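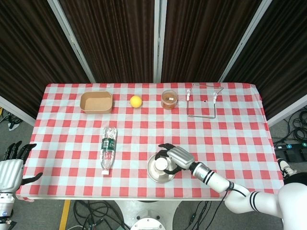 Right hand on the lid knob, left hand well out of the way. Red gingham cloth by popular demand.

House rules for a robot in the kitchen
By Noemi Messina, 25/03/2024

At Skumbridge we have a practice table where the robot learns to do what most of us do half asleep: take a lid off a pot, pick up a bottle, put things back. Over the winter I wrote down the rules we kept breaking. Half of them would do nicely for teenagers. If you have an arm on a bench at home, or are thinking of getting one, help yourself.

Start with the cloth. A patterned tablecloth looks cheerful and shows you at once if something has been dragged, as the squares no longer line up with anything. It also slides. Tape or clip it underneath and keep the overhang short. We learned this in November, when a cuff caught a long hem and the entire lunch service moved to the carpet.

Lay out only what the job needs. Every extra object is something to be knocked over, and the robot will find it. Ours gets a pot at the front and the odds and ends along the back, with an elbow's width between them if you can spare it. Anything tall goes behind anything short.

Round things want a home. A small yellow ball on a flat cloth will stay put beautifully until the moment you look away. Give it a tray. Bottles are better laid down on purpose than knocked down by accident, with the cap done up tight. Check the cap yourself. "I'm sure it's on" is how we came to own a second carpet.

Lids: go for the knob, from above, with the fingers closed round it before anything lifts. Never let it pinch the rim. A shiny steel rim is slippery and throws reflections about, and a gripper that trusts a reflection is soon holding air. Start cold and empty. When you move on to water, use cold water, and stay there far longer than your pride would like. We did 125 lid lifts before anyone was allowed to mention soup.

Know where the idle hand is. People watch the busy one, quite naturally, and the other wanders off and opens a drawer. Park it beside the table, clear of the edge, and have somebody say out loud that it's parked. It feels silly for the first 4 days.

Put tape on the floor and mean it. Yellow shows up well on grey carpet. The robot's side is the robot's side while it is powered, including when you have only popped over to straighten a fork.

Cables are my weak spot, so do as I say. Coil the spare length, keep it out of the walkway, and leave slack at each joint so the arm can reach its furthest point without tugging. Walk the floor before you switch on. Nothing with a plug on the end should be anywhere a mug could reach it.

Curtains round the back and sides are worth the trouble. Plain dark ones stop the robot being distracted by whoever is making toast, and stop whoever is making toast from offering advice.

Last, the stop button. Two people should be able to reach it, and both should have pressed it that day to be sure it works. Write the check on a card. Ours is kept in a Parisi biscuit tin, along with 32 spare cable ties and, for some reason, a whisk.

Comments

Ashok Garg: Agree on parking the idle hand. I'd add sleeves. Roll yours up before you go near it, and no lanyards.

Eketti: What do you use under the cloth? Mine creeps even with clips.

Noemi Messina: Rubber drawer liner, cut a bit smaller than the table top. Clips as well.

Flivitz: Tried the tape rule on my husband. He stepped over it to get the butter.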